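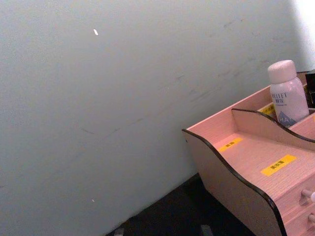
Uvthorpe and Doltcombe Neighbourhood Library Association

Minutes of the general meeting, September

Chair: Ro-un So
Minutes: Ju-won Kong

The meeting opened at 7.05 pm with 15 members present. The minutes of the previous meeting were accepted without change.

1. Opening hours
Members discussed the request from Doltcombe residents for a later closing time. It was agreed to trial an 8 pm close until the end of term. Loans for the past month stood at 287.

2. Large print collection
The Chair reported that the Flelico grant of $570 had been received. Moved R. So, seconded J. Kong, that $400 be spent on large print titles and the balance held over. Carried.

3. Furniture and fittings
The colour of the new reading chairs was deferred. Members noted the desk storage.

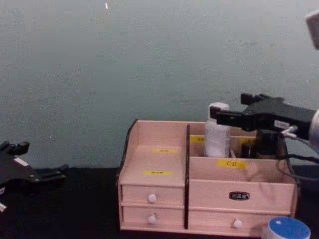
Desktop organizer with drawers, item 3.

4. Other business
A letter from the Ma Street playgroup about story time was tabled. J. Kong to reply.

The meeting closed at 8.20 pm.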